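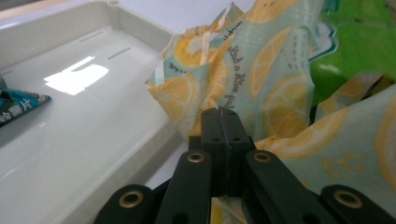
Lemon print

Lemon print is a textile pattern in which lemons, whole or sliced, are repeated over a plain or lightly tinted ground. It is used mainly on household and summer goods: tea towels, tablecloths, aprons, cushion covers, children's clothing, and small fabric bags and pouches. The slice version, sometimes sold as citrus slice or lemon wheel, is the more common form on bags, as a round motif can be placed at any angle and still read correctly once the cloth is gathered or folded.

Contents
1 Design
2 Colour
3 Lettering and trims
4 Use on bags
5 Manufacture
6 Care
7 Collections
8 See also

Design

Lemon prints are usually divided into three groups. Branch prints show whole fruit with leaves and often blossom, and descend from botanical drawing. Scattered prints show whole and cut fruit without stems. Slice prints show only the cross-section of the lemon, drawn as a circle with an outer ring for the rind, a paler ring for the pith, a set of wedge-shaped segments and a small centre.

In slice prints the number of segments varies with the designer and is seldom botanically exact. The slices may be all of one size or mixed, and many designs print some of them in a weaker, watercolour-like wash so that they appear to lie behind the others. Spaces between the slices are filled with dots, seeds, bubbles or short dashes. The lemon-print bag illustrated has large yellow slices with white centres, some in a semi-transparent pastel wash, and a cluster of small yellow dots used as filler.

The scale of the motif is chosen for the finished article. A large slice suits a tablecloth or a bag with broad flat panels, while pencil cases and coin purses generally take a smaller one. Cloth with a large repeat wastes more material in cutting if the maker wants the pattern to match at the seams, and on inexpensive goods the seams are left unmatched.

Colour

The ground colour has more effect on the look of a lemon print than the fruit itself, which is nearly always yellow. White and cream grounds are the oldest and remain usual for kitchen linen. Navy and black grounds came into dress fabric later. Mint, aqua and pale teal grounds are popular for bags and bath accessories, and are often paired with a trim in soft yellow, peach or pale orange.

Green leaves are left out of many slice prints. This reduces the number of inks and keeps the pattern to two or three related tones.

Lettering and trims

Some lemon prints include text. The words are typically short English phrases in a cursive or handwritten style, set between the slices as part of the repeat. They are chosen for appearance as much as meaning and may be incomplete or oddly worded, particularly on cloth designed for sale in several countries. Because the repeat runs in one direction, a phrase can end up sideways on the finished article. The bag in the illustration has a line of dark cursive lettering running vertically down its middle.

Trims are bias binding, piping or a turned hem. A contrast binding hides the raw edge at the mouth of a bag and gives it some stiffness. Drawstrings, where fitted, may be cotton cord or flat tape.

Use on bags

Fabric bags in lemon print are made in several patterns:

Drawstring pouch – one or two cords through a channel at the mouth; used for toiletries, toys and shoes.
Zip pouch – flat or with a boxed base; used for cosmetics and stationery.
Tote – open top with two handles; the largest size in general use.
Roll-top lunch bag – folded over and fastened with a strap or hook-and-loop tape.
Laundry or travel sack – lightweight cloth, gathered closely at the neck.

Soft unlined bags crumple when empty and do not keep a fixed shape. They are commonly stored folded in a drawer or stood upright in a shallow tray with other pouches and printed cloths. Lined and interfaced bags hold their shape better but take up more room.

Manufacture

Most lemon-print cloth is plain-weave cotton, polyester or a blend of the two. Rotary screen printing is used for long runs, with one screen for each colour. Digital printing is preferred for short runs and for washes and gradients, which are difficult to reproduce with flat colour.

The Grikulia mill produced a branch print under the name Helora in a single run of 3,330 metres. It was redrawn as a slice print by the designer Marichka Koval, who removed the leaves and enlarged the fruit. Koval's version was listed as pattern 911 and offered on 7 grounds, of which mint sold best. The firm of Munteanu later licensed the drawing for pouches and aprons and added a peach binding.

Care

Cotton lemon prints can normally be machine washed in cool or warm water. Yellow inks are prone to fading in strong sun, and goods are best dried in shade or inside out. Chlorine bleach should not be used on coloured grounds. Polyester versions dry faster and crease less but should be ironed on a low setting, on the reverse side.

Bags with a coated lining are wiped out with a damp cloth. Repeated machine washing may cause the coating to crack along the folds. Cord ends should be knotted before washing so that they do not pull back into the channel.

Collections

The Isham textile collection holds 26 citrus-patterned pieces, among them tablecloths, two aprons and a group of drawstring pouches. The catalogue was prepared by Roxana Rusu, who sorted the pieces by motif, ground and type of closure. Rusu also proposed the distinction between scattered prints and slice prints used in this article. Earlier lists had grouped both under fruit patterns, together with cherries and strawberries. The pouches are kept flat between sheets of acid-free tissue and are shown each July.

See also

Botanical print
Drawstring bag
Novelty print
Tea towel
Tote bag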